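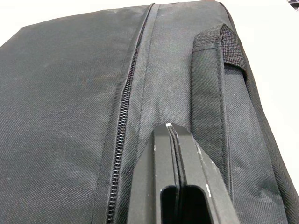

Figure 2. Wrist view over a black fabric bag: zip closed, fingers together beside it.

Section 4: Working safely on soft bags and zips

Bags are great fun to work with. The fabric shifts and every zip behaves a little differently, so you'll learn more from one afternoon on a bag than from a week of stacking blocks! They do ask for some care, though, and the rules in this section apply to every Plesley cell running the Ollell wrist kit.

Before you start

1. Read the cell log and check that the last user signed off.
2. Press the stop button, confirm that the arm will not move, then release it and reset.
3. Lay the bag flat on a plain, light surface. A dark bag on a dark bench is very hard to make out in the wrist view.
4. Empty the bag and feel through the pockets by hand.
5. Set the speed limit to 60 mm per second. Leave it there for the whole session.

Approaching the zip

6. Close the fingers before you come down. Open fingers can snag a webbing loop or a seam on the way.
7. Bring the tips down to one side of the zip, clear of the teeth. In Figure 2 they are just to the right of it.
8. Pause and look at the wrist view. Find the slider before going any further. If it is out of view, as in Figure 2, raise the arm and move along the line of the zip until you have it.
9. Open the fingers only as wide as the pull tab needs, grip, and draw along the line of the teeth.

CAUTION: Never press the tips into the teeth to get a better grip. Coil teeth bend easily and a bent one will spoil every run that follows.

CAUTION: Keep hands outside the marked area whenever the arm is powered, even to smooth out a crease. Stop the arm first.

Note: Small chips and scratches in the finger finish should go in the log. A raised or sharp edge is a different matter, and the fingers must be changed before the next run (Jarnico part 2095).

Note: Inspect the fingers every 1000 cycles, and again after any snag.

Questions about this section, or a better way of doing step 8 (we'd love to hear it!), go to Rekha Nishad on the Rana bench.

Section last revised 8 March 2026. Next review in May.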